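January

Up at ten to six because the little one was awake and I could hear her talking to herself through the wall. She does not call out. She has been with us nine weeks now and she has never once called out in the night or the morning, she just waits until somebody comes. I went in and said good morning and she said good morning back, very formally, and asked if it was a school day. I said it was. She got up and made her bed, which none of mine ever did at seven.

Porridge for three, toast for one. Her brother won't eat anything hot before school. He is ten and has decided on this, and I have stopped arguing about it. My husband took them both in the car and I had the house to myself by half past eight, so I sat down with the paperwork I had been putting off.

The form for the panel is 82 pages. I had thought it would be shorter this time, seeing that we were approved for short-term care four years ago and they have all of that on file, but going from short-term to long-term is a separate assessment and most of it has to be written out again. Where did you grow up, who looked after you, how were you told off, how do you and your partner settle a disagreement. I wrote that we go quiet and then one of us makes tea. I crossed it out and wrote something longer. Then I put the first version back in, because it is what happens.

Triin Jaunzems rang at ten. She is our supervising social worker and has been since the autumn, when the last one left. I like her. She gets to the point. She said the children's own social worker has put in the care plan that they should stay together and stay where they are if it can be managed, and that the judge has the report. She said I shouldn't read too much into it yet. I asked what the other possibility was and she said there is an aunt on the father's side, in another county, who has asked to be assessed. Nobody had mentioned an aunt to me before. Triin said she had only heard herself yesterday afternoon.

I didn't know what to say so I asked how long it would take. Twelve weeks for a full assessment, if the aunt goes ahead. The first visit is to see whether it is worth doing the full one. She has two children already and a two-bedroom flat. Triin was careful to say that none of that rules her out, and I was careful to say I understood, and I do. If she is the right person then they should go to her. I said this on the phone and I meant it, and then I put the phone down and cleaned the oven.

My husband rang at lunch and I told him. He said, "Right," and then nothing for a bit. He is working at the Mekar site until the end of the month and it is hard to talk to him there with the machinery going. He asked whether the children knew. They don't, and they won't be told until there is something to tell them. He said he would be home by five.

In the afternoon I did the money part of the form. They want to see three months of everything. Our income last month, with the allowance, after tax and the mortgage and the car, left 1,489 for all the rest, and that has to cover food and heating and school shoes, which seem to last a fortnight. It is enough. I put down the 200 we put by each month for the older two, although our eldest is twenty-three and tells us to stop. I am not going to stop until the youngest of ours has finished college. I don't want either of them to think that what comes in for one child goes out from another. They were asked about it when we first applied, separately, in the kitchen with the door shut, and our daughter told me afterwards that she had said she didn't mind sharing us but she did mind sharing the bathroom.

She rang too, as it happens, at about three. She has been offered more hours at Fasteck and wanted to know if she should take them. I said it was up to her. She said that was not helpful. I said take them until Easter and see. She asked how the small ones were and I said fine, and I did not mention the aunt. She can't be told before the children are, and she would worry.

I left to do the school pick-up at ten past three. It was raining by then. The little one came out with a painting of a horse, or it may be a dog, and she wouldn't say which. Her brother came out last as always and walked ten paces behind us as far as the corner and then caught up. His teacher had a word with me at the gate. He has been helping a younger boy with his reading at lunch times and nobody asked him to do it. She thought I would like to know. I did like to know. I said nothing to him about it on the way home because he hates being praised in front of his sister, but I gave him first go at the biscuits.

Contact with their mum is fortnightly, at the centre on Vaher Road, for an hour and a half. The next one is coming up and the little one has started asking which jumper she should wear. It is always the same conversation. She wants to wear the yellow one that her mum bought, and it is too small in the arms. Last time I offered to let the cuffs down and she cried, so I have left it alone. She can wear it with her wrists showing. I wrote it down in the daily log as well, because Triin says the small things are what they look at when they want to know how a child is feeling.
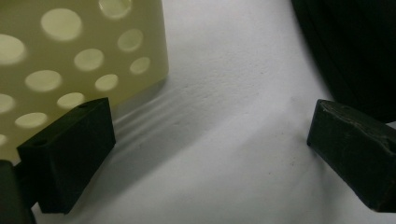 The log is nearly full. I keep one book for each child and write them up after bedtime, facts only. What they ate, how they slept, anything they said about home. I find I am better at it than I was. In the first year I wrote pages of what I thought was going on, and the old social worker sent it back and told me that one day the children might ask to read it. So now I write it as if they are reading it over my shoulder. Tonight for him I put the reading at lunch times, with the teacher's words as near as I could remember them. If he sends for his file when he is thirty, that will be in there.

Tea was sausages and mash and peas. My husband was home at twenty to six, not five, because of the traffic at the Larkeo roundabout. He played cards with the boy and lost. The little one had her bath and I read two chapters, and then she asked me if horses can remember people. I said I thought they could. She said, "For how long?" and I said I would look it up. I have looked it up and it seems to be years. I will tell her in the morning.

We talked when they were both asleep, or when she was asleep and he was pretending. My husband thinks we should finish the form and send it in whatever happens with the aunt. He says if it goes the other way then at least the panel has us down as long-term for whoever comes next. I said I couldn't think about whoever comes next. He said no, nor could he, but the form still needed doing. We went quiet, and then he made the tea.

I have done up to page 6 of the health section and need to find the date of my operation. It will be in the blue folder in the loft - I'm not going up there tonight. Also need to ring the dentist for both of them, buy peas, and ask the school about the spare PE kit. The boy's light is off now. I'll check on them once more and then go up.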